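Elderflower cordial gone cloudy after a few weeks, is it ok to drink?
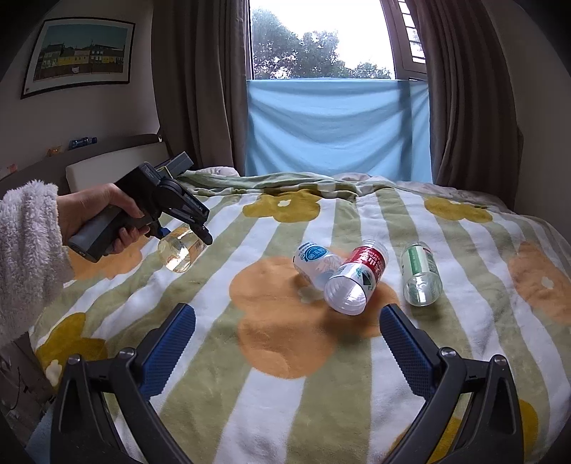 Skestdale Kitchen Help > Preserves and drinks > Cordials
Asked 2022-08-07 – 389 views – 3 replies, one removed by moderator

brackenlass
Made a big batch of elderflower cordial when the flowers were out, usual recipe off my aunt, sugar, water, lemons, citric acid. Left it to steep overnight and strained through a tea towel. It was lovely and clear when I bottled it. Now two of the bottles in the cupboard have gone cloudy and theres a bit of a layer at the bottom. The ones in the fridge look fine.

Doesn't smell off. No fizz when I open it. Haven't tasted it yet. I cut the sugar down a fair bit this year as it's always too sweet for us, could that be it? Want to take some to a family do in Urkby so would rather not poison anyone. Also can I freeze what's left, and does it keep its taste?

Finlay Laing
Two things can cause cloudiness. Pollen and bits of lemon settling out – harmless, and a tea towel lets a lot through. Or yeast starting to work, and that's the one to watch.

The fact that the cupboard ones changed and the fridge ones didn't makes me think yeast. Less sugar will be a big part of it. Sugar is what keeps cordial, it's not only there for sweetness, so a low sugar one should be treated like fresh juice. Fridge, and drink it up fairly quickly.

What I would do:
Tip the two cloudy ones. Open them over the sink and go slowly, pressure can build even if the last one didn't fizz.
Keep the fridge ones cold and check each one before you pour. Any fizz, mould, stringy bits or a winey smell, bin it.
Freeze whatever you won't get through soon. Plastic tubs or bottles, not glass, and leave a good gap at the top for it to expand. Ice cube trays are great, one or two cubes in a glass of water.

It does keep its taste in the freezer. Mine from last year is still good, maybe a touch less flowery. Thaw it in the fridge and give it a shake.

For next year, scald the bottles and fill them while theyre hot, and strain through muslin, doubled over. If you want it less sweet just dilute it more in the glass.

mo_in_clastaso
never had any go off, mine lives under the stairs till christmas. full sugar tho. cloudy is fine imo, just shake it

brackenlass
Thanks Finlay. Opened the second cloudy one and it did hiss a bit so both gone down the sink. Rest is in ice cube trays. Will take a shop one to Urkby as well just in case – full sugar next time!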